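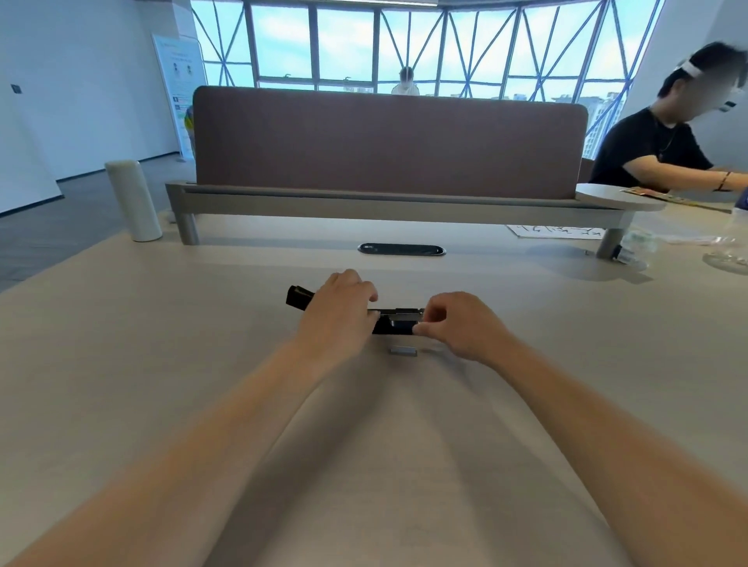

The first thing I-seul Jin asked visitors to do at the Akgate open day was sit down and use their hands. The robots came later. Upstairs, at a row of pale desks with padded dividers between them, people who handle small metal parts were doing so for the head-level cameras that supply Billo with its training material.

Billo is Akgate's two-armed bench robot, now in its second version. It is meant for repair shops and small assembly rooms, places where the work changes too often for a fixed machine. To learn a job it needs recordings of people doing that job from their own point of view, with both hands showing.

"We used to film from the ceiling," Jin said. "You got a very nice view of the top of somebody's head."

One of the desks was given over to pistol slides. Akgate has a contract to study the upkeep of metal assemblies, and a slide makes a good test piece. It is smooth, it is fairly heavy for its size, and the parts that go with it are small and flat and hard to pick up off a desk. A person steadies the thing with one hand and works the end with the other without giving it a thought. Billo has to be shown which hand is holding and which is working, and that the two can trade places.

The library stood at 1,678 recordings on the day of the visit, of which 110 deal with slides. Most run under 15 minutes. Jin's team watches every one and marks the points where a grip changes. She said that marking takes longer than recording, and that she would like more people for it.

The robot itself was downstairs, behind a rope. Over 40 people had signed up, so we went through in small groups. Billo picked up a steel block, turned it over and set it down. It then tried to lift a flat plate from the table, missed, and tried again from the side. On the third go it slid the plate to the table's edge and took hold of it there — a move it had learned from the recordings, according to the engineer running the demonstration.

A man in my group who repairs sewing machines wanted to know about springs. The engineer said springs were not going well.

The fingertips are made by Urnetti and wear out quickly on bare metal. A softer set from Ham was laid out on a side table for visitors to squeeze. Akgate plans to test both through the summer and choose one in August. Jin prefers the softer ones, although they cost more and pick up grit.

Before we left she took names from anyone willing to come back and record a session. The sewing machine man signed up and asked if he could bring his own tools. She told him to bring all of them.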